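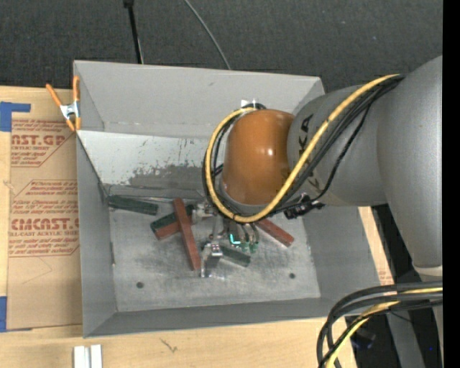 Section 2. Planning and Budgeting for Your Bin-Picking Cell

Welcome, and thank you for looking at the Asitora cell. Please read this section before you order anything, even if you have bought robots before – it's much easier to change a line on the worksheet than to send back a crate.

2.1 Before you ask for a quote

1. Measure your table. The standard base needs a clear top at least 48 inches long, and you'll want some elbow room past that for the bin and the clamps.

2. Choose your bin. Many of our customers already own one they like, and a scuffed old bin with sloping walls is perfectly fine to plan around. Write down the inside size at the floor, where the gripper has to work, as well as at the rim.

3. Gather sample parts. Plain blocks in two colors make a good first set, and they cost next to nothing. Let them land across each other the way your real parts would.

4. Add up the cables and hoses. Trace each one from the arm back to its supply, following every loop and bend, and then add slack for the arm's full reach. This is the line people most often leave too small.

5. Fill in the Flatolard worksheet and send it to Abena Akpalu at our Zimness office. She reads every one herself and will call you with questions, usually before 11 in the morning.

Note: Spring clamps, tape, sheet acrylic for guards and other small shop supplies are not part of the quote. Give them their own line. They look like pocket change one at a time, but they do add up over a build.

Caution: Do not order the gripper until your bin is settled. Jaws picked for a shallow tray may not reach the corners of a deep bin, and Agyeman grippers can't be returned once they have been mounted.

2.2 Lead times

Arms ship in nearly 54 days. Grippers ship separately, so if you hope to be running by April, please start with the worksheet and let us know your date when you send it in.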